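Section 4. Brush, paint and first strokes

Read this section before you put paint anywhere near the arms. The Tratunska control software says it will find the paper by itself. We would not rely on it, and the steps below assume you don't either. 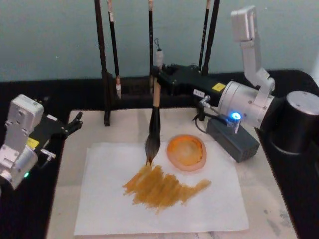
Anayeli Serrano
Workshop lead, Silard shared workshop
Updated 2024-05-23

Before you start, both arms should be bolted down and homed as in Section 3. If the log still shows error 102, go back. Painting will not make it go away.

1. Lay the work surface flat and put the paper on top. Slightly askew is fine, as the corners are taught by hand in step 5.

2. Stand the brush rack behind the paper. Keep the hanging brushes clear of the elbow when the arm swings across.

3. Put the paint dish on the same side as the painting arm. The Brotitz build notes suggest the far side "for a more natural motion". We tried it in January and got a line of drips across the sheet.

4. Open the gripper, offer up the large brush by its handle and close at low force. Tug it gently. If it turns in the grip, open and start again – more force only marks the wood.

CAUTION: Keep your fingers out of the gripper while the motors are on. The soft-stop setting is a setting, and settings get changed.

5. Jog the tip to each corner of the paper and save the point. Set the lowest height so that only the point of the bristles touches.

6. Teach the dip. Lower the brush into the dish until the bristles begin to spread, then save.

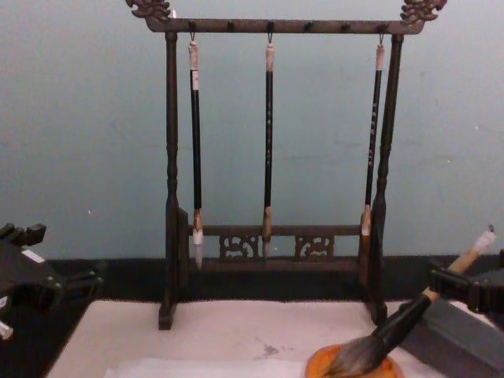 Fig. 4.2 Large brush at the dish, with the rack behind.

7. Run one stroke at the slowest speed with a hand on the stop button. Only then load a file.

NOTE: The Mets stroke library lists 897 strokes. Violeta Carrasco has been working through them and so far trusts the plain horizontal ones. Anything marked "expressive" should be run dry first.

NOTE: Leave the speed limit at 900. Higher values are accepted without a warning, but the dip point drifts and you will have to repeat step 6.

When you finish, take the brush out by hand and wash it. The automatic rinse routine is not covered in this guide.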